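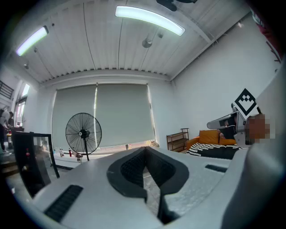 Reading time: 2 min

Blinds and lighting in the back room

This site uses cookies. By continuing to read you accept our cookie notice.

The roller blinds in the back room are now on the maintenance list. When pulled down, the pair still lets in a strip of daylight where the two meet. The gap affects bench work more than general use, as the strip moves across the work surface during the morning.

Aranka Illés measured the meeting point and obtained quotes from Takács and Plikwood. Takács proposes side channels and a center cover strip, with the present fabric kept. Plikwood would replace both blinds with a single wide one on a heavier tube. The first option takes 2 days and the second takes 5. The room stays open in either case, apart from the window side. 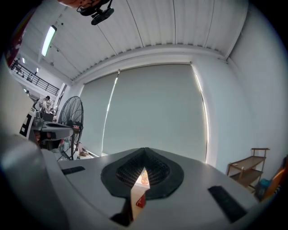
The side channel quote also covers new end brackets. The existing ones allow 3 mm of sideways play, enough for the fabric to run off center after repeated use. Until the work is done, please lower each blind slowly, stop at the sill and leave the chain under light tension. Do not tape the fabric to the wall.

Tubes and fan

The fluorescent tubes will be replaced as a set in October. Replacements are Cekley tubes in the same color temperature. Switch off the ceiling fan before anyone works on a ladder. Floor fans should be kept clear of the blind chains, with the cord run along the wall.

Comments on the two quotes go to Aranka at extension 49.

Last updated: 6 April 2018

Contact | Copyright Clodum | Back to top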